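Skoteck Hand-Held Gripper Pair
Product reference 1529

The Skoteck pair is a set of two hand-held grippers, one for each hand, with which an operator carries out a task directly. The recorded motion is then used to program robot arms. Visitors to the Turngate open day on 30 January 2024 were shown the pair at work on block handling. 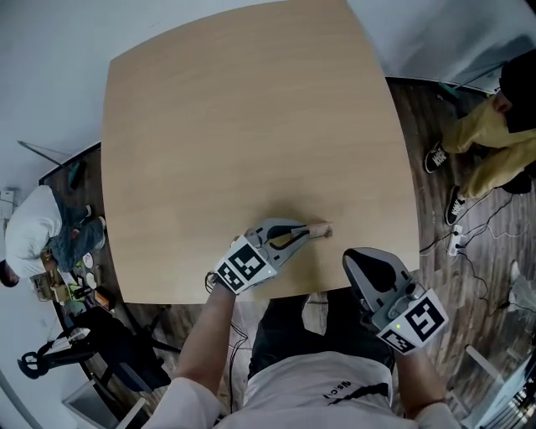 Left gripper closed on a wooden block at the table edge.

Marker panels are fitted to the back of each gripper. Demonstrations run for 30 minutes, and each group is limited to 14 visitors. Guests are asked to keep clear of cables on the floor.

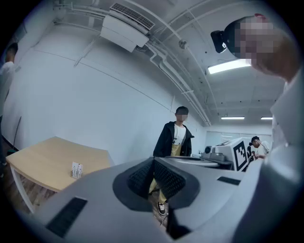
Evesari Department of Automation Equipment

Requests for a further visit in March should be sent to the department in writing, quoting the product reference. Replacement finger pads are ordered separately under part 1207.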